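Folding running shirts, part two: the mesh problem

2 Aug 2026
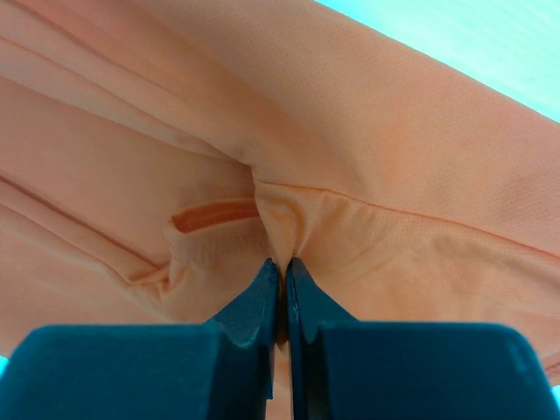 My first post on this dealt with cotton T-shirts, which behave. Cotton takes a crease, holds it, and stacks. Sports tops with mesh panels do none of this reliably, and I have enough of them now that the drawer needed a proper method.

The trouble is at the seam. A smooth panel and a mesh panel sewn together stretch by different amounts, so if you pick the shirt up near the join, the smooth side drops into a funnel of creases and the mesh side slides off at its own angle. Lay it down like that and the fold line wanders. I had been blaming the table.

Where you pinch matters more than how you fold. On a peach-orange top like mine, the seam is faint and easy to miss in poor light, so I find it with a thumb first. Then I take hold at the shoulder seams, where there are several layers, and leave the body of the shirt alone until it is flat.

The sequence I have settled on:

Lay the shirt face down, hem toward you.
Smooth the plain fabric first, from the centre out.
Smooth the mesh last, with a flat hand and no pulling.
Fold each side in so the fold lands on plain fabric, clear of the seam.
Sleeves back on themselves.
Hem to collar, then in half again.

The fourth step took the longest to work out. A fold placed directly on the seam springs open within a minute. Moved over by two fingers' width, it stays put. The finished packet is slightly wider than I would like, but it fits the drawer.

The drawer is the top one of a Willov chest, 40 cm deep and 40 cm across on the inside. Folded tops stand on edge in two rows. Standing them up was Bastian Vogler's suggestion, in a comment on the last post, and it suits mesh better than stacking does. In a stack, the slippery ones migrate to the back and bring their neighbours with them. I cut a divider from the lid of a shoebox and it has not moved.

Živko Kneževič wrote to ask whether rolling would be quicker. It is, and I tried it for most of a month. Rolled tops come out with a curl at the hem that is still there at the end of a run. For a gym bag I would still roll.

On washing, as two people asked: 30 degrees, inside out, no softener. Softener makes the fabric more slippery again, and I was told at the Petersen shop in Baltham that it leaves a coating on the mesh. I can't confirm the second part. The dryer stays off for these. I hang them by the hem on the rack, mesh panels away from the pegs, and fold them the same evening.

Next are the long tights, which have mesh behind the knee and a zip at the ankle. I have two methods to compare and don't much like either.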